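**Pattern Choice in Rented and Owned Homes in Bastotora**
İlker Coşkun and Drita Vasić
Final report, Introduction to Home Furnishing Studies

## 1. Background

Our project looks at which patterns people choose for cloth and walls at home, and whether renters choose differently from owners. We got the idea from a class reading on mail-order catalogs, which claimed that renters put pattern on things they can take with them and leave the walls alone. The reading gave no data for this. We wanted to check it in one town.

Bastotora has an older center and a newer district called Harb, built mostly as rental apartments. The two are a short bus ride apart, so we could visit both in an afternoon.

## 2. Method

We left a one-page form at 11 apartment buildings and at the public library. The form asked people to list every patterned item in their living room and main bedroom, and to put each one in a group: check, stripe, floral, leaf, geometric, or other. We also asked whether they rented or owned, and who had picked the item.

We got 74 usable forms, listing 486 items in total. Seven forms were thrown out. Most of those had the pattern column left blank, and one listed clothing only.

Drita did the coding. İlker recoded a portion of the forms without seeing her results. We disagreed most often on "geometric," which people used for almost anything with straight lines in it. We ended up moving any pattern of crossing lines into "check," even if the person had written "geometric." This changed the totals, and we come back to it in section 4.

## 3. Results

### 3.1 Cloth

Check was the most common group for cloth, in both districts and for both renters and owners. Floral came second among owners and fourth among renters. Leaf patterns were rare on cloth in general, apart from curtains.

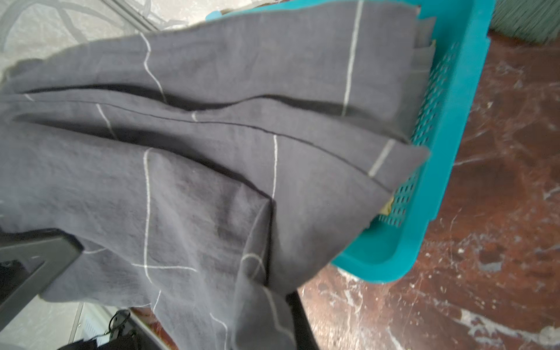
*Figure 1. Large windowpane check.*

Checks covered blankets, cushion covers, bedding, and tablecloths, and people often owned more than one. When we asked why, the usual answer was that a check goes with other things. We think the size of the check matters too. On a small gingham the squares stay readable when the cloth is bunched up. A large check behaves differently, and the charcoal cloth in Figure 1 is a good case: the lines are thin and off-white, and once the fabric folds they run in several directions, so the grid is hard to follow. Two people told us they liked a big check on the bed and disliked the same one thrown over a chair, which fits with this. Our form did not ask about size, and it should have.

Stripes did worse than we expected. Several older owners had striped upholstery, but almost no one in Harb listed any.

### 3.2 Walls

Here the reading was partly right. Most renters listed no patterned wall at all. The ones who did had either moved in with the paper already up or used a peel-off kind. The owner of Luketti, the paint and paper store in the center, said that peel-off rolls now sell better than pasted ones and that leaf designs in gray or green are the steady sellers. She keeps old sample books from Zelilard under the counter and let us look through them. The leaves in the older books are small and evenly spaced. In the newer ones they are much larger, and many are plain silhouettes in one shade.

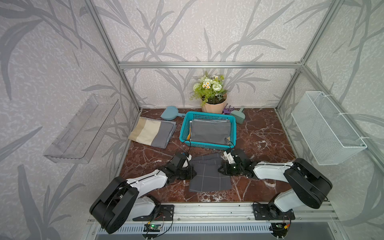 *Figure 2. Leaf and grass silhouettes in darker gray on a pale gray ground.*

Owners were more mixed. Some had one papered wall and three painted ones, and said they had copied this from a relative. Full papering was mostly in hallways, which our form did not cover. We only know about it from notes people wrote in the margins.

## 4. Problems

The forms went to people who were willing to fill them out, and those may be people who care about their furniture. We also had nearly twice as many forms from Harb as from the center.

Moving "geometric" items into "check" makes check look stronger. Without that change it still comes first for cloth, but floral is close behind it among owners.

## 5. Further work

We would add a question on pattern size and one on hallways. The Luketti owner has offered to let us look at her order books for December, when she says cloth sales go up and paper sales nearly stop. Drita plans to do this part for her spring paper.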